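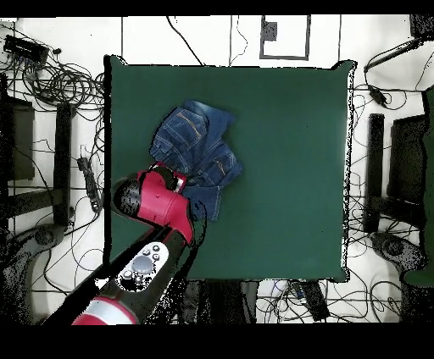

Section 4: Preparing Garments

4.2 Jeans and other heavy denim

This section applies to the Grindemer folding mat when used for a single pair of adult jeans. For shirts and knitwear, see 4.3.

Before you begin

Place the mat on a flat, level surface, green side up. Leave at least 2 inches clear on all sides. Empty every pocket, including the coin pocket.

Procedure

1. Put the jeans on the mat. They can be placed bunched up, as they come out of the basket.
2. Find the waistband and pull it toward the top edge of the mat.
3. Close the button and zipper.
4. Draw each leg out by the hem until the side seams lie straight. Turn back any leg that is inside out.
5. Lay one leg over the other so that the back pockets face outward.
6. Smooth the fabric from the waistband to the hem with the flat of the hand.
7. Fold the hem up to the waistband, then fold once more.

Note: Use the contrast stitching as a guide. On most jeans the outer seam and the pocket seams are easy to find by touch as well -- check both before step 5.

Note: Jeans with a leg length of up to 40 inches may hang over the mat during steps 4 to 6.

CAUTION: Do not iron on the mat. Dark denim can transfer dye when damp. Dry jeans completely before folding.

CAUTION: Remove pins and loose rivets. Sharp metal will cut the mat surface.

If the mat corners lift, see 6.1, Flattening the Mat.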